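Kapitel 2: Polstermöbel und lose Kissen

Das Kapitel behandelt Pflege und Anordnung loser Kissen auf Ledergarnituren mit verstellbaren Kopfstützen.

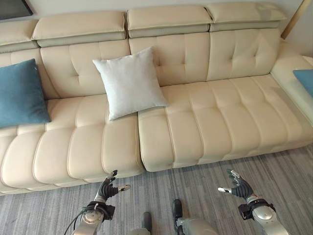 Zuletzt geändert: 20. November 2022

Gesteppte Sitzflächen bilden Kanäle, in denen sich Staub absetzt. Vor dem Absaugen sind alle Kissen abzunehmen.

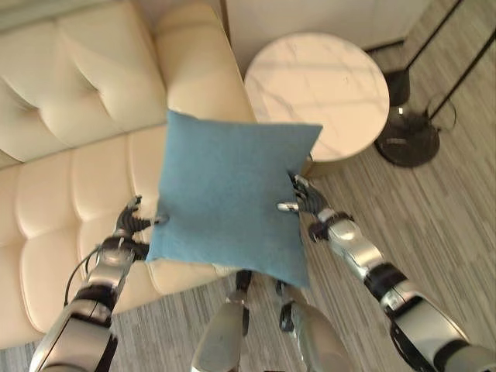 Die Bezüge werden an den Nähten geprüft und an den Ecken in Form gezogen. 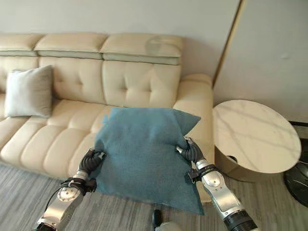
Raue Gewebe sind auf Glattleder sparsam einzusetzen - Reibung mattiert die Oberfläche.

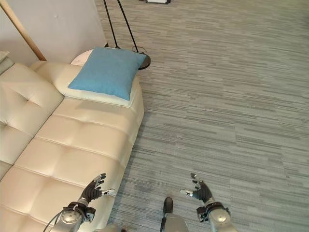
Beim Ablegen gilt: großes Format unten, kleines oben. Die Auflagefläche bleibt so stabil. Das blaue Kissen auf dem breiteren cremefarbenen entspricht dieser Regel. Die Übungen zu Abschnitt 2 stehen auf Seite 24.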